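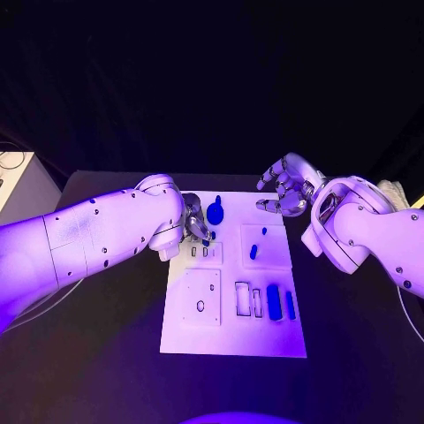

The Fletero Peg and Gear Board is a bench task for two-arm robots with multi-fingered hands. It tests short-range pick, align and insert work at tabletop height. The parts are blue and the board is white, and the contrast holds up under colored light, including strong violet. One hand can work a small peg while the other waits over the far corner. Base position is left to the user.

Board and parts

The board lies flat and needs no clamps on a non-slip top. Raised plates carry the targets for small parts. Printed outlines mark positions for the cylinders. Pegs, cylinders and the gear can be ordered singly.

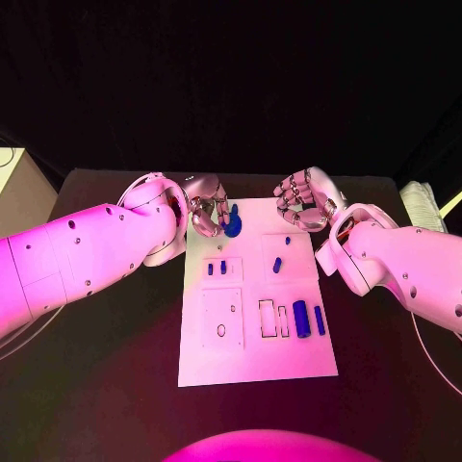
Parts may start upright or on their side. A tilted start adds a regrasp and should be logged as a separate condition. The thin cylinder is the usual cause of a failed first grasp with stiff fingertips.

Trial software

Indis, the logging package supplied with the board, records joint positions and grip state for both arms. Trials can be scored by part or by full board.

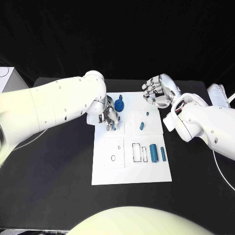 Insert depth is set by the plate, so the controller should stop on force, with position as a backup limit. Gregor Geddes of Kenberg wrote the default force profile. It suits light hands and should be lowered for worn finger pads.
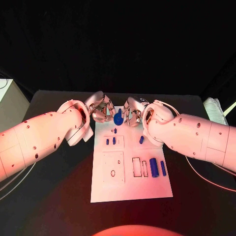

The gear may be placed with one hand or two. Two-hand placement needs a shared frame for both wrists; run the calibration routine first and repeat it after any change to the table.

Ordering

Board, full part set and Indis license: $2,898
Replacement part set: $1,060
Lead time: 3 weeks
Warranty: 2 years on the board, parts excluded
Sales contact: Agnes Halliday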